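FOR IMMEDIATE RELEASE

Olisden adds play kitchen sets to its toy lending shelves

June. Olisden, the toy lending library on Maluleke Street, will start lending play kitchen sets this month. Members can borrow a full tabletop kitchen, with a stove, pans, baskets and play food, for six weeks at a time. The loans are included in regular membership and there is no deposit.

The new collection has 126 sets. It was bought with a grant from the Skokberg Fund, which also paid for shelving and for a sink where returned toys are washed. Until now Olisden has lent mainly puzzles, train track and ride-on toys, and play food was limited to one bin near the front desk.

"Parents have been asking for kitchens for years," said Jasper Jacobs, director of Olisden. "A play kitchen takes up a lot of floor. Most of ours fit on a coffee table and go back in a tote when dinner is ready."

The sets are mixed. Some pieces are plastic and some are wood, and they come from several makers, so no two totes hold quite the same things. Each tote has a packing card inside the lid. Families are asked to check the card when they pick up and again before they return the set. A missing carrot or spoon will not lead to a fee, but staff would like to know so that it can be replaced from the spares drawer.

Larger items, including stoves, are lent separately from the food and dishes. Members may take one large item and two totes per visit.

Play kitchen pieces, including baskets, toy food and a frying pan on a pink tray:

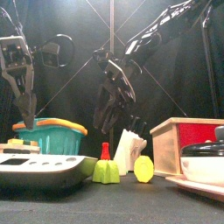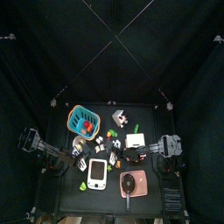
How to borrow

Members can reserve a set at the front desk or by phone. Sets not picked up within 6 days go back on the shelf. Returns are accepted whenever the library is open, and totes should be handed to a staff member and not left in the drop box, which is too small for them.

Families who are not yet members can sign up in person with proof of address. Child care centers and preschools may join under a group plan and borrow up to four totes.

Olisden is also accepting donations of play food and dishes in good condition. Cloth food, battery-operated items with missing covers and anything with chipped paint cannot be taken. Donations can be brought to the side entrance before 4 p.m.

About Olisden

Olisden lends toys and games to families with children up to age 8. It has more than 1000 member households and a second pickup point at the Dreletti Community Center.

Media contact: Jasper Jacobs, Olisden

###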